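Keeping Drawers Running Smoothly

Posted 26/10/2020 by Kiros Teshome

A drawer that sticks usually has one of three things wrong with it. It is overloaded, the runners are dirty, or the cabinet is out of square. Work through them in that order, since the first costs nothing and the last is the one that takes an afternoon.

Start by emptying the drawer completely. Pull it out as far as it will go, then lift the front a little to clear the stops. If it has metal slides, look for a small plastic lever on each side. On most slides you push one lever up and the other down at the same time and pull straight toward you. Set the drawer on a towel so the corners don't scratch the floor.

Wipe the runners with a dry rag first. Dust mixed with old oil turns into a gray paste, and a wet cloth only spreads it around. An old toothbrush gets into the channel where the ball bearings sit. If the paste won't move, put a few drops of mineral spirits on the rag, wipe again, and leave the window open.

Do not use cooking oil on anything. It goes gummy within a few months and you will be doing the whole job over.

For wooden runners, rub a plain white candle along the edges that touch. Paraffin works better than bar soap, which draws moisture and can swell the wood. If a runner has a shiny spot, that is where it is binding. Sand that spot with 100 grit, just a few strokes, then wax it. Try the drawer before you sand any more.
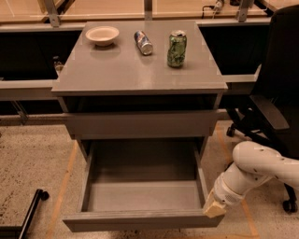 Drawers without handles need a different grip. Most people pull them by one corner of the front, and over time that racks the box and wears one slide faster than the other. Use both hands, near the two ends, and pull evenly. A plain flat front like the one on this gray cabinet also shows every fingerprint, so wipe it with a barely damp cloth and dry it right away. Glossy tops get the same treatment, and take the bowl and the cans off first instead of wiping around them. Rings left by cans come off best with warm water and one drop of dish soap. If a ring stays, leave a damp cloth on it for 5 minutes and wipe again. Skip the scouring pads, which leave a dull patch that is harder to live with than the ring was.

Checking for square

Measure the drawer opening corner to corner, both ways. The two numbers should match. If they are off by more than the thickness of a coin, the cabinet is leaning and no amount of wax will fix it.

Nine times out of ten the floor is the cause. Carpet is the worst for this, because tack strips along the wall lift the back of the cabinet while the front sinks into the pad. Pull the cabinet a few inches away from the wall and try the drawers again. If they run well, you have found your problem. Leave it there, or slip a thin shim under the front edge.

On hard floors use plastic shims. Cardboard works for a week and then flattens. I keep a bag of the Guletti tapered ones in the shop and snap them off flush with a utility knife.

Loose fronts

A front that wobbles is held on by screws from inside the box. Open the drawer and tighten them by hand. A power driver will strip particleboard before you feel it happen.

If a screw just spins, take it out, dip two or three wooden toothpicks in wood glue, push them into the hole, and break them off level. Let the glue set overnight and put the same screw back in. I have done this on a Drimetti dresser that gets opened all day long and it is still tight.

Sagging bottoms

Thin drawer bottoms bow in the middle when they carry too much weight, and then they drag on the drawer below. Turn the drawer over and look at the groove the bottom sits in. If the panel has slipped out, tap it back with the heel of your hand and run a bead of wood glue along the groove. Lay a few heavy books on it until the glue is dry.

If the panel has a permanent bow, flip it so the bow faces up and glue it in that way. Contents will flatten it again. For tools or canned goods, add a strip of wood across the underside, 3 inches wide, glued and clamped – no screws, they will poke through. Check that the strip clears whatever is underneath before you glue it.

Using a cabinet beside a bench

A small two-drawer cabinet makes a good side table for a workbench. Put the things you reach for most in the upper drawer, and heavy things in the lower one so it can't tip forward. Never open both drawers at once if they are full.

A top that overhangs the body is handy for clamping a small lamp, but don't lean on the overhang or use it to lift the cabinet. Pick the cabinet up by the sides of the body, with the drawers out.
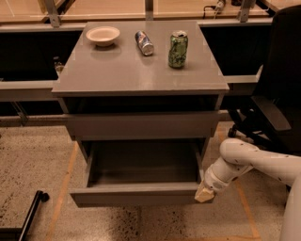
Two-drawer cabinet pushed up to a light-wood workbench. The top overhangs on all sides.

If the cabinet is on casters, lock them before you use the top for anything. If the locks are worn, a rubber doorstop under one side does the job.

What to keep on hand

Rags, a toothbrush, a white candle, wood glue, toothpicks, a few shims, a hand screwdriver and a sheet of sandpaper. All of it fits in a shoebox. I also keep a can of dry silicone spray for metal slides. Spray it on the rag and not on the slide, or it ends up on the floor and somebody falls.

Go over the runners once a year. October is when I do mine, before the heat comes on and the wood starts to shrink.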